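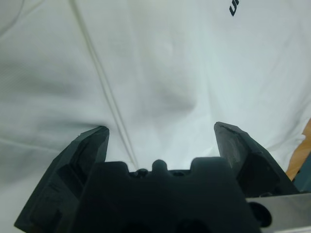

Issue 14, page 6

Questions and answers: the folding arms at Brunditz

The first arms went onto the folding floor in September. Since then the same questions have come up at every shift meeting, at the time clock and on the cards in the break room box. The answers in this issue replace the sheet handed out in the spring. If your question is missing, put a card in the box or ask your line lead.

THE WORK

What do the arms do?

They flatten and fold plain garments: T-shirts, polo shirts and kitchen jackets without buttons. A shirt is laid on the table, the arm finds the seams and edges, pulls the cloth flat and makes the folds. A person checks the folded piece and puts it on the stack for the customer.

What do they not do?

They do not sort soiled laundry, load washers, run the flatwork ironer or pack carts. They do not handle aprons with long ties, fitted sheets or anything with metal snaps. These stay on the hand tables.

Why start with T-shirts?

Shirts are the largest single item we fold by hand. They are also light, so a dropped one does no harm and can be put back on the table.

Is an arm faster than a person?

No. A practiced folder does 200 shirts an hour at the hand table. An arm does 60. One person can look after several arms, and the arms can keep going through breaks and shift change, which is where the extra output comes from. The target for the whole row is 800 folded pieces per shift. Days when we miss it are not counted against the person tending the row.

How does an arm know where the shirt is?

There is a small camera at the wrist, just behind the two black fingers. It sees the cloth from close up, mostly seams, wrinkles and print. White shirts are harder for it than dark ones, as a crease in white cloth is only a faint gray shadow. Please do not change the lamps over the tables, even if one looks too bright from where you stand. If a lamp bothers you, tell your lead and we will move it together with the technician.

Does printing on the shirt matter?

Sometimes. The arm may take the edge of a large print for a fold. Lay printed shirts with the front facing up unless the card at the table says otherwise. Umeo shirts are folded with the lettering showing, and those are always front up.

Why do the tables have to be kept clear?

The arm works close to the surface and will try to pick up a sleeve that is lying over a pen or a roll of tape. Keep tools, cups and labels on the side shelf.

JOBS AND HOURS

Is anyone losing a job over this?

No one has been let go because of the arms, and the agreement signed with the works council says no one will be before the end of the trial. After the trial the agreement has to be negotiated again. We cannot promise today what will be in it. When there is a date for the talks, it will be posted on the board by the time clock.

Then what happened to the people from the folding row?

Some tend the arms now. Others moved to mending, to packing or to the new receiving shift that begins at 5:30 a.m. Everyone was asked for a first and second choice. Most got one of the two. Two people got neither and are at the top of the list for the next opening.

Is tending the arms a higher pay grade?

Yes, one step above folding, starting with the first full pay period after you pass the table test. If you tend the row for only part of a week, you get the higher rate for those hours. Check your slip. There was a mistake in the first month, when part-week hours were paid at the old rate. It has been corrected, and the difference was paid out with the next check.

Do I have to work with them?

During the trial, no. You may say no and stay on the hand tables, and you do not have to give a reason. We will keep hand tables open in any case for the items the arms cannot fold.

Is the piece bonus gone?

On the arm row, yes. It was replaced by a flat shift bonus, since the person tending the arms does not set their pace. On the hand tables the piece bonus is unchanged.

I share a car with someone on the hand tables. Will our shifts still match?

Tell the scheduler. The arm row runs on the same two main shifts as the hand tables, with a 15-minute overlap for handover. The overlap is paid.

TRAINING

How long does the training take?

Three shifts. The first is spent with a trained person at one table. On the second you run one table by yourself with the trainer nearby. The third covers stops, restarts, changing fingers and filling in the log. The table test is at the end of the third shift and can be taken again if you do not pass.

Do I need to know anything about computers?

You need to be able to read the panel and press four buttons. The panel can be set to English, Spanish or Polish. The longer manual from Sorkeck, who built the row and service it, is only in English so far. We have asked for the other two.

What is demonstration work, and is it required?

When an arm gets a new item wrong too often, someone guides it through the motions by hand with the lead controls, over and over, until there is enough to learn from. It was 200 runs for the polo shirt. People who fold well are good at this, and several from the old row have done it. It is by choice and is paid at the trainer's rate. Sign up on the sheet beside the supply cage.

Are we being recorded while we do it?

The wrist cameras record the table and the cloth. Your hands may be in the picture when you lay a shirt down. There is no sound. The recordings go to Sorkeck for the purpose of improving the folds and may not be used to measure or discipline any employee. That sentence is in the agreement, section 4, and you can ask the works council for a copy.

SAFETY

Can I reach in while an arm is moving?

No. Press the yellow pause button first and wait for the lamp on the base to go steady. The arms will stop if they bump into something, and the grip is not strong, but a finger between the gripper and the table edge will still get pinched. We have had one pinch so far. It was treated with ice and written up.

May I wear gloves?

Thin cotton gloves are fine. Loose sleeves, lanyards and long necklaces are not. Tuck your badge into your shirt or clip it at the waist.

What do I do when an arm drops a shirt or gets stuck?

Pause it, take the shirt off the table, shake it out and lay it down again. Press resume. If the same thing happens three times in a row, put the shirt on the hand cart and write the table number in the log. Do not pull cloth out of the fingers while they are closed. Use the release button on the panel.

The tip of a finger looks chipped. Should I report it?

Write it in the log. A small chip at a corner does not stop the arm from working. A rough edge that can snag cloth does. Run a scrap of old shirt over the tip, and if it catches, stop the table and change the finger. Spares are in the gray drawer. Left and right are not the same, so check the letter on the back before you tighten the screws.

Who may open the base?

Only the Sorkeck technician. This includes the cable cover, even if it is rattling.

OTHER QUESTIONS

Is the row louder than before?

The arms are quiet. The air compressor that came with the new tables is not, and the complaints about it are fair. It will be moved behind the wall beside the boiler room. Until then, earplugs are in the dispenser at both doors.

It gets boring. Can we rotate?

Yes. Since last month no one has to tend the row for more than half a shift at a time. The other half is mending, packing or the hand tables, as you arrange with your lead. Several people had written that standing and watching was more tiring than folding, and their cards were the reason for the change.

Can we sit?

Yes. There are four high stools now. More are ordered.

Do the customers know?

The larger ones have been told. Shirazi asked that their kitchen jackets stay on the hand tables for the present, and they do. Look for the red tag on the cart.

Will the Brunditz plant across the river get arms too?

Nothing has been decided. Their folding room has a low ceiling and the tables would not fit as they are.

Where do I send an idea or a complaint?

Break room box, your line lead, or the works council office, which is open from 1:00 to 3:00 p.m. Cards do not need a name on them. If you want a personal reply, add your locker number.

The next page has the parking list and the winter jacket order form.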